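Speaker notes – hostel security and campus water
Session for student leaders and hall wardens, October

Opening (3 minutes)

Thank the host union. Say who I am and that I worked in student affairs before I moved to campus safety.

Start with Griseven Hall. The water was off for 8 days last session after the pipe from the lower tank was cut. 412 students live there. The management notice went up on the second day, and by then most residents had heard three different stories about it. Pause here and ask how many people in the room have been through a shutdown like that.

Part 1. What the hall residents told us

We spoke to residents in Griseven and in Pladano Hall. The complaints were close to the same in both places.

- No one knew which office to call at night.
- The gate on the Uller Road side was left open after 10 p.m.
- Students slept with valuables on the bed because the lockers did not lock.
- Laundry and bathing water was bought from tankers, and the price went up each day.

Read the second one out twice. The gate came up more than the water did.

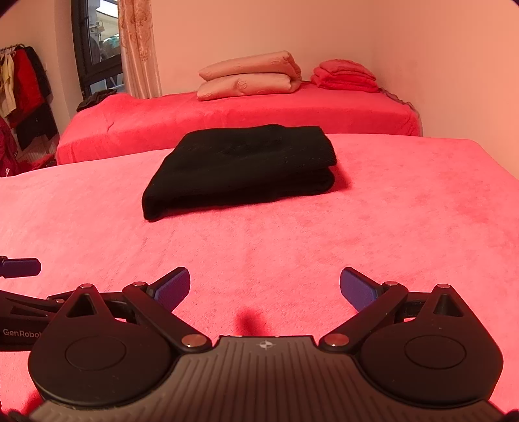 Part 2. Who is in charge of what

This part is dry but people ask for it every time, so go slowly.

The works unit looks after pipes, tanks and pumps. The security unit looks after gates and patrols. Land disputes go to the legal office, and the union has no seat there. When the pipe was cut, works waited for security to clear the site, and security waited for a letter from legal. The letter took two days.

Our request to management was for one duty officer with power to act overnight. They agreed in principle. As of this talk there is no name on the roster. Say that plainly and move on.

Part 3. The Ospina side

Some of you will ask about the families at Ospina who say the land by the tank is theirs. I can't speak for them and I should not guess at who did the damage. The police have not charged anyone. What I can say is that the last joint meeting between the university and the community was held before most of the current students were admitted. A standing meeting once a term would cost very little.

If someone in the room is from Ospina, give them the microphone first.
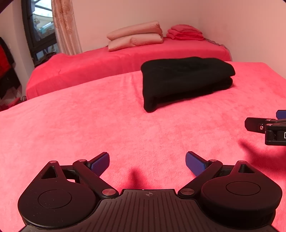

Ifeoma Nnaji

Part 4. What to do before the next shutdown

Hand out the one-page sheet at this point – not earlier, or they will read it during Part 2.

Each hall should keep a phone list on the notice board and check it at the start of term. Wardens should report an open gate in writing, with the time. Floor reps should know which rooms have residents who can't carry water up the stairs.

Do not share claims about poisoned or unsafe water until the works unit has given a test result. If there is doubt, tell people to stop drinking it and say that the test is pending.

Questions

Keep to 60 seconds per answer. Likely ones: refunds for hall fees, private guards, whether the union will protest. On refunds, the request is with the bursary and there is no reply yet. On protest, that is for the union congress to decide.

Leave the sign-up sheet by the door.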